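Gomix 방진 패드 사용기

Korkalow에서 나온 세탁기용 방진 패드 Gomix를 2개월간 사용했다. 구성은 패드 한 세트, 얇은 보조판, 설명서 한 장이다. 설명서는 그림 위주이고 한글 번역은 거칠지만 설치 순서를 파악하는 데 지장은 없다. 수입원은 Salport로 표기되어 있다.

패드 재질은 포장에 합성고무라고만 되어 있다. 경도 표기가 없다는 점이 우선 아쉽다. 방진 제품에서 경도와 허용 하중은 기본 사양인데, 이 제품은 허용 하중조차 "가정용 세탁기 전 기종"이라는 문구로 대신하고 있다. 손톱으로 눌러 보면 표면은 단단한 편이고 안쪽 층이 조금 더 무르다. 단면을 보면 상하층의 색이 미세하게 다르므로 두 가지 고무를 접합한 것으로 추정한다. 접합면이 벌어진 곳은 없었다.

두께는 30mm다. 세탁기 상단에 선반이나 건조기가 있다면 이 치수만큼 여유가 있는지 먼저 확인해야 한다. 급수 호스는 대체로 길이에 여유가 있어 문제가 되지 않지만, 배수 호스를 바닥 배수구에 짧게 끼워 둔 집에서는 호스가 당겨질 수 있다. 우리 집도 여기에 해당하여 배수 호스를 한 번 빼서 다시 고정했다.

설치 전 확인 사항

방진 패드를 사기 전에 수평부터 보아야 한다. 탈수 진동의 상당 부분은 다리 높이가 맞지 않아서 생긴다. 대각선 방향으로 상판 모서리를 눌러 보아 본체가 흔들리면 패드를 깔아도 결과가 좋지 않다. 다리의 고정 너트를 풀고 높이를 맞춘 다음 너트를 다시 본체 쪽으로 조인다. 너트를 조이지 않고 쓰는 경우가 의외로 많은데, 이 상태로 탈수를 반복하면 다리가 조금씩 돌아가 높이가 틀어진다.

운송용 고정 볼트가 남아 있는지도 확인한다. 드럼세탁기는 운반 중 드럼이 움직이지 않도록 뒷면에 볼트를 체결해 출고한다. 중고로 구입했거나 이사한 뒤에 진동이 심해졌다면 이쪽을 먼저 의심하는 것이 맞다.

정격 용량과 제품 중량은 본체에 붙은 표시로 확인할 수 있다. 부착 위치는 제조사마다 다르다. 문 안쪽에 있기도 하고 뒷면에 있어서 기계를 당겨내야 보이는 경우도 있다. 에너지 효율 라벨은 이와 별개의 표시이며, 여기에 중량이 적혀 있으리라고 기대해서는 안 된다.
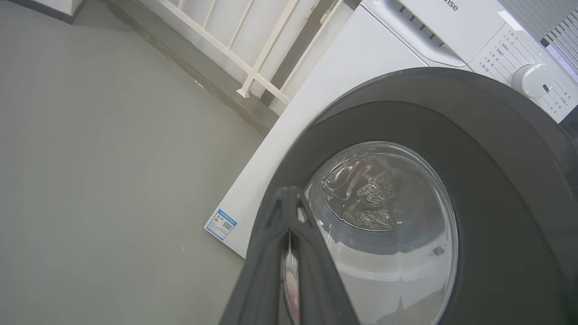
흰색 드럼세탁기. 측면 패널 아래쪽에 에너지 효율 라벨이 붙어 있다.

설치 과정

세탁기를 한쪽씩 들어 패드를 밀어 넣는다. 설명서에는 혼자 작업하는 그림이 실려 있으나 권하지 않는다. 드럼세탁기는 균형추 때문에 겉보기보다 무겁고, 기울인 상태에서 한 손을 떼기가 어렵다. 지렛대로 쓸 각목이 있으면 작업이 수월하다. 각목과 본체 사이에는 수건을 접어 넣어야 하단 철판이 찌그러지지 않는다.

패드 윗면에는 다리가 들어가는 원형 홈이 있다. 홈의 지름은 44mm이고, 우리 집 세탁기 다리는 이보다 약간 작아 무리 없이 들어갔다. 다만 홈의 깊이가 얕다. 본체를 옆으로 밀면 다리가 홈의 턱을 타고 넘어올 수 있다. 위치 조정은 패드를 끼우기 전에 끝내는 편이 좋다. 설치 후 본체를 밀어서 옮기면 처음부터 다시 해야 한다.

보조판은 바닥이 한쪽으로 기운 곳에 쓰는 부품이다. 배수를 위해 경사를 둔 다용도실 바닥이라면 낮은 쪽에 끼우게 되어 있다. 나는 다리 높이 조절만으로 수평이 나와서 쓰지 않았다. 보조판은 표면이 매끄러워 패드와의 마찰이 부족해 보이며, 쓴다면 미끄럼 여부를 며칠간 확인할 필요가 있다.

측정 방법과 결과

같은 세탁물로 비교하는 것이 원칙이므로 수건만 모아 같은 코스로 돌렸다. 세탁 용량은 7kg 설정이고 탈수는 가장 강한 단계로 고정했다. 진동은 상판에 물을 담은 낮은 그릇을 올려 수면을 관찰하는 방식으로 보았다. 정밀한 방법은 아니지만 설치 전후의 경향을 비교하는 용도로는 쓸 만하다. 그릇은 반드시 넓고 낮은 것을 쓰고, 물은 바닥이 덮일 정도만 담는다.

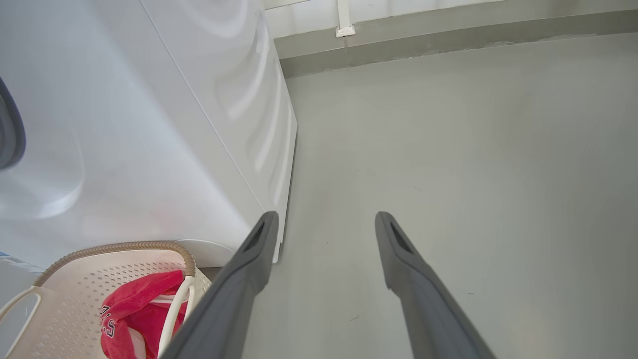
탈수 초반, 그러니까 드럼이 세탁물을 고르게 펴면서 속도를 올리는 구간에서는 차이가 거의 없었다. 이 구간의 흔들림은 주기가 길고 폭이 커서 패드가 흡수할 수 있는 성질의 것이 아니다. 오히려 본체가 좌우로 천천히 움직이는 폭은 패드를 깐 뒤 조금 늘어난 것처럼 보였다. 고무층 위에 올라앉은 구조이니 당연한 결과다.

고속 구간에서는 효과가 분명하다. 바닥으로 전달되던 잔진동이 줄었고, 옆방 문짝이 떨리던 소리가 없어졌다. 아래층에서 문제 삼는 소음도 대개 이 대역이므로 패드의 용도에는 부합한다. 반면 모터음과 공기 중으로 퍼지는 소리는 그대로다. 세탁실 안에서 듣는 소음을 줄이려는 목적이라면 이 제품으로 해결되지 않는다.

Stoyanova 패드와의 비교

이전에 쓰던 Stoyanova 패드는 더 얇고 단층 구조다. 홈이 깊어 다리를 잡아 주는 힘은 그쪽이 낫다. 고속 구간의 진동 차단은 Gomix가 앞선다. Stoyanova는 오래 쓰니 다리 자국이 패여 수평이 틀어졌는데, Gomix는 현재까지 자국이 얕다. 장기 변형은 사용 기간이 더 지나야 판단할 수 있다.

냄새는 Gomix가 심하다. 포장을 뜯으면 고무 냄새가 강하게 나고, 환기가 되지 않는 다용도실에서는 며칠 갔다. 밝은색 장판 위에 고무 제품을 오래 두면 변색이 생길 수 있으므로 타일이 아닌 바닥이라면 얇은 판재를 한 겹 까는 것이 안전하다.

동호회 게시판에 Yavuz Kaplan 씨가 올린 글에는 패드 밑면의 격자 홈에 물이 고인다는 지적이 있었다. 패드를 들어 확인해 보니 물기가 남기 쉬운 형상은 맞다. 홈이 가장자리까지 뚫려 있지 않아 배출될 경로가 없다. 바닥에 물을 자주 뿌리는 집이라면 청소할 때 신경을 써야 한다.

정리

장점: 고속 탈수 시 바닥 전달 진동 감소, 접합 상태 양호, 다리 자국이 적음.
단점: 경도와 허용 하중 미표기, 얕은 홈, 초기 냄새, 밑면 배수 불량.

수평을 맞추고도 고속 탈수의 진동이 바닥을 타고 전달되는 환경이라면 구입할 만하다. 탈수 초반에 본체가 걸어 나오는 증상에는 맞지 않는다. 그 경우에는 다리와 바닥 상태, 댐퍼 마모를 차례로 점검하고, 댐퍼가 원인이면 제조사 서비스를 받아야 한다. 보조판만 따로 구할 수 있는지 Salport에 문의했으나 낱개 판매는 하지 않는다는 답을 받았다.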